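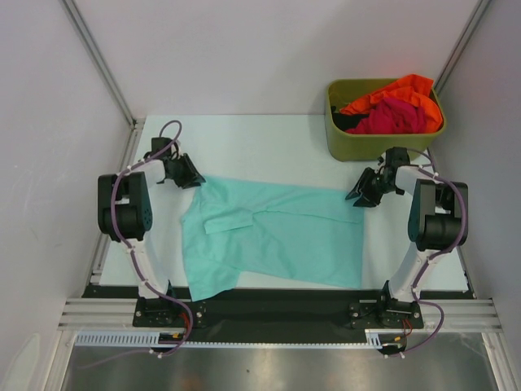 Light turquoise, one sleeve folded over.

My first hill climb with the old 900

In January I promised myself that this year I will not only watch. I have stood at the fence in Haltari for many summers, with a sandwich and a radio, and each time I went home a little jealous. So I bought a used 900, changed the tires and the brake pads, and sent the form for the Haltari hill climb.

The road is 3093 meters long and goes up from the sawmill to the old water tower. You get two practice runs and two timed runs. I had number 84, and I put it on the bike so crooked that the inspector asked me to do it again. He also found that my rear axle nut had no safety wire. I am thankful to the people from the Mista team, who lent me pliers and a piece of wire, and did not laugh too loudly.
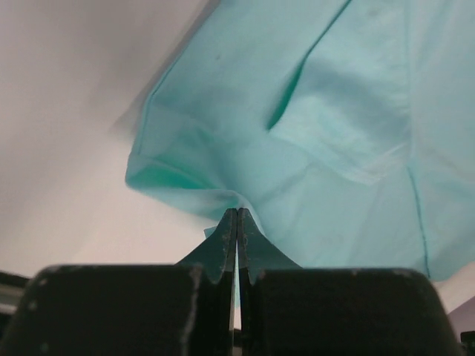

Practice and the timed runs

My first practice run was terrible. I braked for the Flundard corner much too early, almost at the bus stop, and then I had to accelerate again to reach it. A rider from the Potgieter garage told me to look at the gray barn and not at the guard rail. It sounds simple, but with the rail so close your eyes go there by themselves. On the second practice run I looked at the barn, and the corner felt twice as wide.

In the first timed run I missed a gear after the bridge. In the second one I missed nothing, and I was 8 seconds faster. I finished near the bottom of my class – I had expected to be last, so I was very happy. The fastest riders go through Flundard in a gear that I do not even use there.

At four in the afternoon it began to rain and the final parade was canceled. We ate soup under the Mista awning and talked about chains and gearing until it got dark. My hands were still shaking a little when I held the spoon.

For the next time I want a smaller front sprocket and new grips. The old ones turned on the bar in the second run, and I noticed it only at the top. The entry form for the autumn climb is already on my kitchen table, but I have not signed it yet. 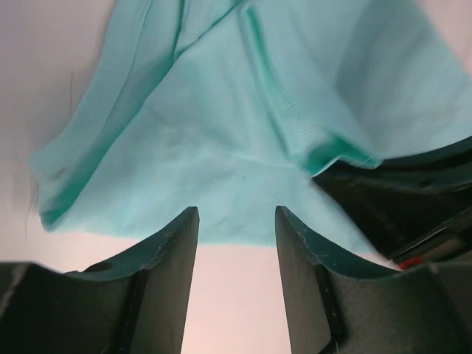

Mint green, in loose folds.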